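Keeping Old Song Sheets and Records in Good Shape

If you grew up in a house where somebody was always singing, you probably have a pile of sheet music somewhere. Mine came from my aunt, who played for dances in Stullcombe and never threw away a lyric sheet in her life. When the boxes came to me I found love ballads, hymns, a waltz with coffee rings on it, and a good many songs with the second verse missing. I've been tidying that collection for longer than I care to say, and these are the habits that have stuck.

Start with clean, dry hands. Skip the hand cream until you're finished, and skip the cotton gloves too, as they catch on brittle corners and you end up with a tear you didn't have before. Lay each sheet flat on a clean table and brush the dust off with a soft, wide paintbrush, working from the middle outward.

Take off the old paper clips and rubber bands. A rusty staple should be opened from the back with a thin butter knife and lifted out slowly — please don't pull it from the front, however tempting it is. Ordinary sticky tape is the great enemy of sheet music. If it's already on there and brown with age, leave it alone. Lise Simard talked me out of peeling a strip off a song called "Granovska," and I still thank her for it every time I sing the chorus.

Store the sheets flat in acid-free folders, no more than 50 to a box, and keep the box somewhere you'd be comfortable sitting yourself. Attics are too hot and basements too damp. The bottom of a bedroom closet does very nicely.
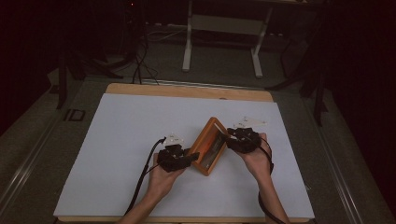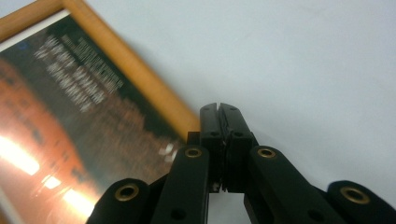
Stevham Songbook Circle, Home and Hobby Tips

Now, for a cover you love so much you want to see it every day (and some of those old covers are just gorgeous!), go ahead and frame it. Ask for a mat, so the paper doesn't touch the glass, and hang it on a wall that never gets direct sun. Better still, have a good color copy made and frame that, and let the original rest in its folder. Wipe the glass with a cloth that's barely damp, and spray the cleaner on the cloth and never on the glass, or it will creep in under the edge.

Records want much the same kindness. Stand them up straight like books, not too tight, and don't let them lean. A carbon fiber brush before each play takes care of everyday dust. For a greasy thumbprint I use distilled water with 2 drops of plain dish soap to the quart, wiped along the grooves, rinsed with more distilled water and left in a dish rack until it's bone dry. Keep the label out of it. Old shellac 78s can take a little water too, but never alcohol, which ruins them.

Paper inner sleeves shed terribly as they get older. Replace them with lined ones as you go, and tuck the old sleeve in behind if it has writing on it. Chantal McIntyre found her mother's handwriting on one, with the words to a lullaby, and that sleeve is worth more to her than the record.

Last, make a list. Title, singer, first line, and which box. The first line matters more than you'd think, as half the time that's all a person remembers when they call to ask if you have it. I do mine in pencil in a school notebook, and copy it out fresh every January.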